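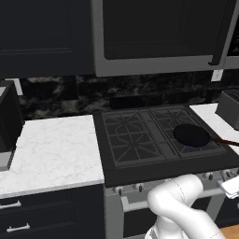

The knob is the whole job, according to Jonas Lanz, and a person who can't get a robot to find the knob has no business worrying about the omelette. He would also like it known that he asked for a simpler stove.

Hokico opens up its Dramach kitchen cell, and the notes that go with it

STULLEN, 7/21/22 – Hokico has released the full set-up and upkeep notes for Dramach, the simulated kitchen cell in which it prepares a robot arm for work at a gas stove. The notes cover how the arm is placed, how the stove controls are set and how the whole thing is put right when it drifts. They are free to download and have been edited for language.

Dramach is a kitchen that exists only on a computer. It has marble counters, navy cabinets and a gas cooktop, and it is a good deal better looking than the kitchen at Hokico's office, a point staff have raised with management. The arm works from the front of the stove, gripper towards the controls, and its job is to bring a burner to a set level and leave it there.

It was reasonable to expect that a simulated cell would need no looking after. There is no grease in it. No cable has ever been chewed, and the floor has never been mopped by somebody in a hurry. Hokico held this view until December, when a routine update moved the base of the arm by 12 millimetres and the gripper spent a long weekend firmly turning the air beside a knob. The logs recorded every one of these turns as completed.

"The arm was very pleased with itself," said Ambros Lüthi, who wrote most of the notes. "It reached the spot it was told to reach, closed, turned and let go. If you only read the log you would have given it a raise."

The notes that came out of that weekend start with the base. Before anything else is touched, the base position is checked against the front face of the stove, and then against the counter, and the two readings have to agree. If they don't, the instruction is to stop and find out why. An earlier draft suggested splitting the difference. It has been removed, along with the name of whoever suggested it.

Next come the knobs. Each one has a stiffness, a stop at either end and a point where the flame should catch. These are set by hand from readings taken on a real cooktop at Ruchti, the appliance repair shop across the road from Hokico, which lent a bench and a patient technician. A knob that is too loose in the simulation teaches the arm to be timid. Too stiff, and it learns to wrench, and a wrenching habit is not something to bring into a rented flat.

The gripper gets a section of its own. Its fingers are flat, the knobs are round, and the notes are frank about how well this goes. The angle of approach matters more than the grip force. Users are asked to set the angle first, run the turn slowly and look at the contact points before raising the speed. Many will raise the speed first. The notes have a paragraph for them too, placed a little further down where they will come across it later.

Cookware is left in the cell on purpose. A pan over a lit burner, with its handle sticking out over the counter, gives the arm something to stay clear of while it is busy lower down. Lüthi tried the set-up with a bare cooktop and found the arm picked up careless habits on the way home, swinging its elbow wherever it liked – "like a teenager at a buffet," in his words, which Hokico's lawyers have allowed.

Once the cell is running, upkeep is dull and short. The arm is sent through 100 turns with nothing changed, and the end position of the knob is compared with the first run on file. Any steady creep in one direction points to the base or the gripper mount. Scatter with no direction usually means the contact settings have been fiddled with, and the notes advise asking around the office in a calm voice. The full check takes some 2 hours on an ordinary workstation, most of it spent waiting.

Repairs follow the same order as set-up: base, knobs, gripper, then everything else. Lanz is firm on this. In his experience people start with whatever they changed last, put it back, see the fault disappear and go to lunch. The fault is generally there when they return.

The notes also list what Dramach does not do. The flame gives off no heat the arm can sense. Nothing boils over. The cabinets are part of the scenery as far as the knob work is concerned, though several users have asked whether the arm could be taught to open them. Hokico's answer is that it could, and that they are welcome to write those notes.

The download includes the cell itself, the knob readings from Ruchti, a blank fault sheet and a completed one from the December weekend, printed in full at Lüthi's request and over Lanz's objections. Corrections are welcome and will be credited. Complaints about the colour of the cabinets should go to Lanz, who did not choose them.

About Hokico
Hokico sets up and services robot arms for household and light kitchen work from its office in Stullen. It has never sold an omelette.

Media contact: Ambros Lüthi, Hokico, Stullen. Mornings are best.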